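Wednesday, foley room, started 8:10

Picture lock on the Clondach lynx episode came through overnight, so we finally get to stop guessing at timings. Kanako loaded it before I got my coat off and we watched it straight through with no sound at all. I love doing that. You find out fast which shots are standing on their own legs and which ones are waiting for us.

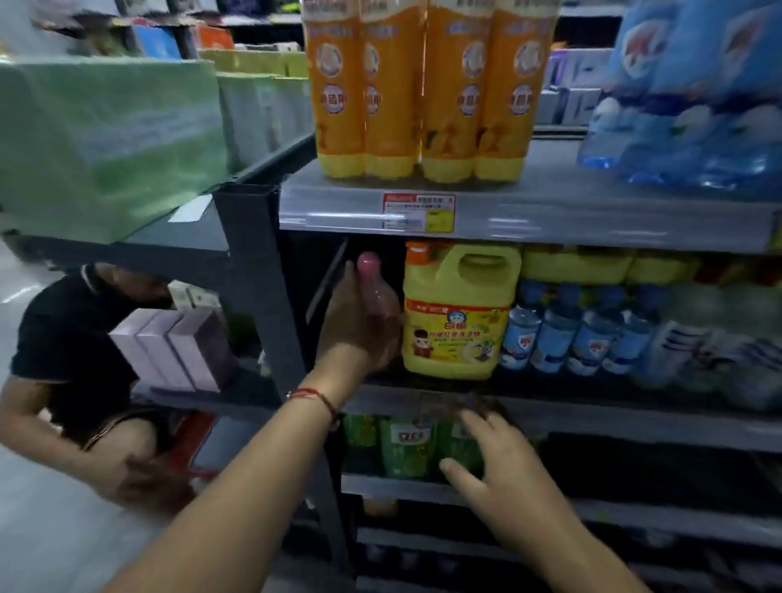
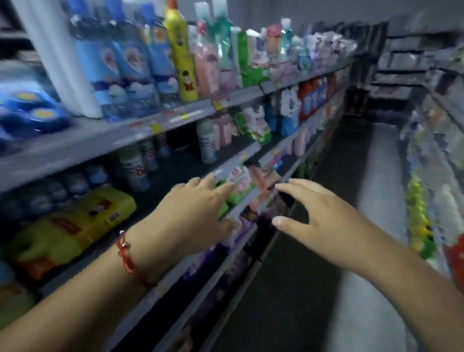
First job was the snow walk at the top of reel two. The lynx crosses the whole valley in one long-lens shot, and Rodrigo's location recording for it is wind, more wind, and him sniffing. Lovely footage, no feet. So all of it is ours.

Surfaces tried, in order:

Cornstarch in the leather pouch. The old standby. Very good for boots, too squeaky for a cat. It has that tight creak at the end of each press and the eye goes looking for a person.

Cornstarch in a cotton pillowcase, half full. Much better! The creak mostly goes and you get a soft collapse. Kanako did it with her knuckles first and then with the side of her fist, and the side of the fist won. Slow on the way down, almost nothing on the way up.

Pillowcase plus a handful of coarse salt. Nice crust on top, as if it had thawed and frozen again. Too bright for the valley, but I've kept four passes for the ridge sequence where the sun is on it.

Rock salt in the tray, on its own. No. Gravel driveway.

Mic was the small condenser, first at 40 cm and then pulled back to the edge of the rug. The close one is what we want for the stalk. For the valley I'd go with the far one and let the mix put air around it. Comfort, if you're reading this before the premix, both are on the session, labelled by distance, please don't let anybody sum them.

Rhythm is the hard part and I was wrong about it for most of the morning. I'd been performing four feet. A lynx in deep snow puts the hind foot very nearly into the print of the front one, so the second contact is into snow that's already packed, and it should be duller and shorter. Once Kanako started treating it as a big one and a small one, the animal suddenly had weight. We both yelled. Britt-Marie came in from next door to ask if something had fallen over.

She stayed for the ear-flick shots, which was good because she has handled the real thing at the wildlife park in Mukberg and has opinions. Her note: we make the fur too loud. Everybody does it, she says, you hear a coat rustling when a cat shakes its head and a cat doesn't rustle. We swapped the fake fur for an old chamois with the edges trimmed and dropped it right down. Left the shake-off after the river crossing big, though. It's wet, it's funny, and the director wants it.

11:30, library search

Went through the Goicoechea recordings for the calls. There are 273 clips in the folder and the naming is a mess, but somebody went through years ago and left comments in the metadata, and bless them for it. I came away with 42 that are clean enough to consider. Lots of the rest have a dog or a generator behind them.

The best find is a pair of males yowling at each other at dusk. It goes on for ages, rising and breaking like two very upset toddlers, and there's a rough bottom to it that you never hear in the library stuff everyone uses. I'd had no idea a lynx could make that noise. Played it to Ivar over the phone and he went quiet and then asked me to play it again.

Rule for this series, same as last: calls have to come from the right species, and the right sort of behaviour. No cougar screams, no pitching down a house cat. If we don't have it we leave the mouth shut in silence and let the wind carry it. There are two shots in reel three where the kitten's mouth opens and I have nothing the right age. Asked Rodrigo whether he has anything on the spare recorder from the den site. He thinks he might, but the drive is in Mastton with the rest of the kit.

After lunch

The hare. I'd been dreading this one and it was a treat. Running hare is fingertips on the same pillowcase, laid over a folded towel, with the mic well off to the side so it never gets punchy. Kanako did the whole chase in one take and then refused to do another. Fair enough, it's the take.

The catch itself happens behind a spruce. I did a version with an impact and a version with only the snow coming down off the branch afterwards (wet cloth dropped on a cushion, very small). The second one is far stronger. Ivar may push for the impact, so both are there, but I'd like to argue for the branch when we sit down with him.

Things that didn't work and needn't be tried again:
Kinetic sand. Hisses.
The frozen towel. Sounded wonderful for one minute and then was a damp towel.
My good wool mitts as paws. Shed fluff all over the tray and Britt-Marie noticed.

Tally for the file: 38 cues done out of reels one and two, which puts us ahead of where I thought we'd be this early in September. What's left is mostly small stuff, grooming, yawns, a raven landing on a post. The raven should be fun. I want to try the umbrella against the leather gloves for the wings, and a proper wooden post for the feet in place of the box.

To do
Kanako: tidy and label the hare takes, bounce a rough of reel two for Ivar
Me: sort the yowling pair into phrases, check the licence line on those clips
Rodrigo: den site drive, spare recorder, anything with kittens
Comfort: can we have the small room Friday morning? The fridge next door hums into everything after noon
Someone: more cornstarch, four boxes if they have them, and a plain cotton pillowcase, nothing with buttons

Stopped at 5:45. Watched the valley shot once more with the new feet before shutting down and got goosebumps, same as the first time.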